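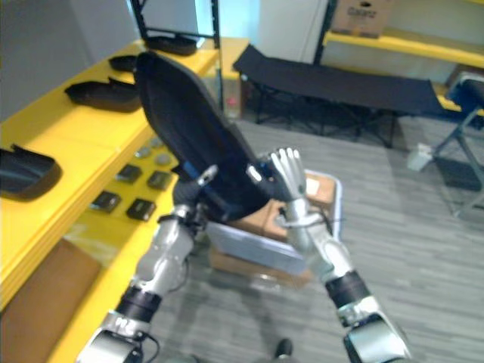 How long do you soak dried chickpeas before making hummus? I leave mine overnight, almost 12 hours, with a spoonful of baking soda in the water.

milby_kitchen
That's my method anyway, and I've stuck with it since October. The skins slide right off and the hummus comes out so smooth!

Plekik
Soaking is a waste of a night IMO. I go straight into the pressure cooker with 1000 grams and freeze half. Tastes the same to me.

Treasa Daly
It does NOT taste the same, lol. I did both ways for my sister's party and the unsoaked batch was grainy (I had the good tahini too, so don't blame that).

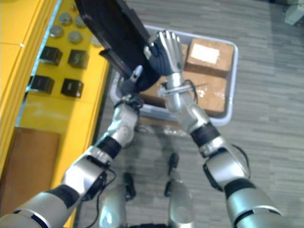 Gray bin, striped carpet, yellow table on the left.

szulc1596
Grainy means undercooked -- give it 5 more minutes and mash one between your fingers. If it doesn't smear, put the lid back on.

Treasa Daly
OK but by then half of mine were mush and the other half were still little rocks. How old are your beans?

Plekik
No idea, they live in a jar. Could be two years?

milby_kitchen
Two years!! Old beans need the baking soda even more. Go easy though, a teaspoon too many and it tastes like soap.

szulc1596
Agree on the soap thing. I rinse twice now. Also ice water in the blender at the end, a little at a time.

Treasa Daly
Trying the ice water tonight. Still soaking them first, sorry Plekik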